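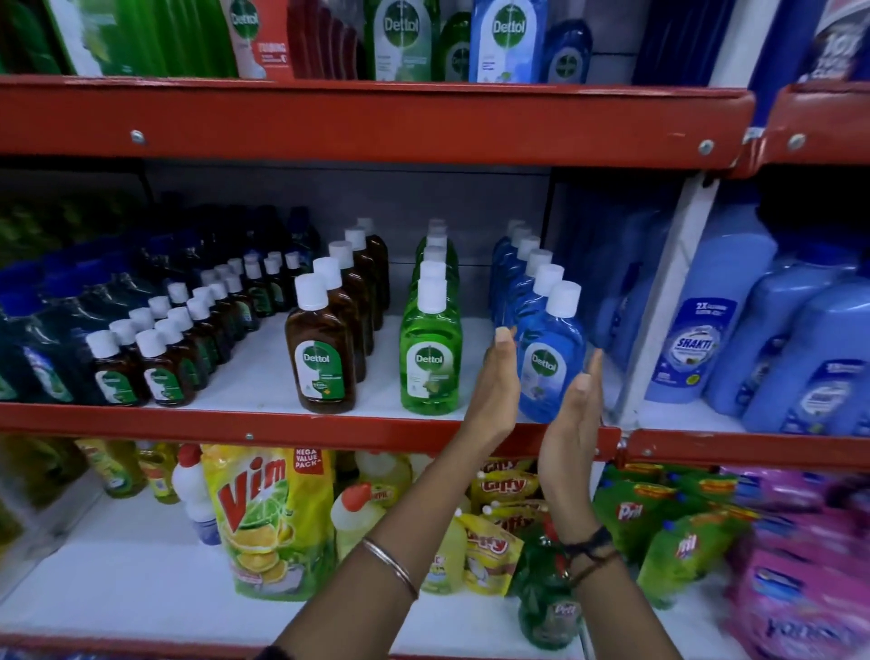

Reaching for a blue bottle in the disinfectant aisle at Hinholm.

The disinfectant shelves are in new order

From January, the members' store in Hinholm keeps its disinfectants together on one unit with red rails. Johanna Ammann and Houshang Dehghan spent almost 4 hours on the change. The Dettol bottles now stand in rows by color — brown, green and blue — and the small brown ones have their own place to the left of the bigger ones.

Please take always the front bottle and leave the row straight behind it. If you changed your mind, bring the bottle back to the same row, also when the shop is busy. Refill orders go to Trevor Ackroyd before noon. The limit stays at two bottles for each household.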